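# 租一套“玩具厨房”测试服务，值不值

Faltora 今年把它的厨房操作测试做成了按月订购的服务。客户把控制程序传上去，对方在自己的场地跑完规定的任务，再把成功率、耗时和全程录像发回来。基础档每月 16 次提交，每次 20 个回合，任务分 5 类：开关柜门、拿放锅具、转旋钮、拨水龙头、把物件从水槽移到灶台。

我们组用了一个季度，总共拿到 1,621 个有效回合的记录。我的看法是：这项服务对小团队有用，但它目前的计分方式有问题，价格也定得偏高。

先说有用的地方。自己搭一套测试环境，花钱的大头在人工。儿童玩具厨房本身不贵，麻烦在于每个回合结束后要有人把锅放回原位，把门关好，把旋钮拧回去。我们以前让两个研究生轮流做，一个下午下来，摆放的位置早就走样了，上午和下午的数据放在一起没法比。Faltora 的复位由专人按定位卡操作，每次复位后拍照存档。我抽查过一批，锅的位置偏差很小，比我们自己做得好。

另一个好处是场景固定。很多论文里的“厨房任务”各做各的，有人用一张桌子加一只碗，有人用整面橱柜，结果无法对照。统一到一套硬件上，至少争论的时候大家说的是同一扇门、同一个水槽。 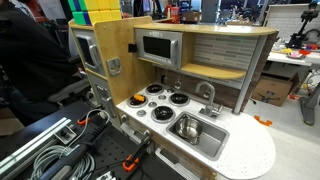 *图源：Faltora 用户手册，摄影 Igor Szulc*

玩具厨房的尺寸比真厨房小，这一点常被拿来批评。我认为批评只说对了一半。柜门小、把手细，对夹爪的定位要求反而更高；弧形的银色把手也不好抓，角度稍偏就会滑开。水槽里的小不锈钢锅表面发亮，深度相机碰上这种东西经常丢点，和真实厨房遇到的麻烦是一类。至于负载，玩具厨房确实测不出来。一只空的小锅和一只装了汤的铁锅，对手臂来说是两件事。凡是想用这套成绩证明自己能进家庭的公司，都应该另外补负载测试。

再说计分。Faltora 目前只看终态：锅到了灶台上，记一分；没到，记零分。过程中碰歪了水龙头、撞了层板，都不扣分。我们有一版程序在拿锅任务上的成绩很好，看录像才发现，它几乎每次都先用手腕顶一下水龙头，再把锅拖出来。放在真实厨房里，没有哪个用户会接受。竞争对手 Nurklow 的同类服务记录接触力，超过阈值就判失败，这个做法更合理。Faltora 的销售回复说力传感方案“在评估中”，没有给时间。

任务定义也偏宽。旋钮任务只要求“转动”，不要求转到指定角度。灶台上有几只圆旋钮，转错了一只算不算，手册里没写清楚。我发邮件问过，前后得到两种答复。一项测试服务的规则应当写在纸面上，不该靠客服解释。

价格方面，基础档勉强能接受，加购就贵了。超出额度后的单次提交，价格差不多是额度内单价的两倍。我们 11 月赶节点，多交了几次，账单很难看。对高校小组来说，这笔钱够添一台二手相机。Michalski 那边走的是另一条路，卖图纸和定位卡，让用户自己搭、自己复位，便宜很多，但要搭进去人手，数据也没有第三方背书。Gosteck 两样都做，我没有用过，不评价。

还有一个小问题是排队。白天提交通常隔天才有结果，晚上九点以后提交反而快一些。合同里写的是“尽快”，没有具体时限。调参数的时候，等一天和等三天差别很大，希望续约文本里能写明。

如果你的团队不到五个人，又没有固定场地，我建议先订一个季度，把基线跑出来。录像一定要全部下载，自己看，不要只看汇总表。已经有实验场地的团队，买定位卡自己做更划算，等投稿前再订一个月，拿一份外部成绩。

我们组决定续订基础档，不再加购。下个季度如果还是只看终态，我会考虑换到 Nurklow。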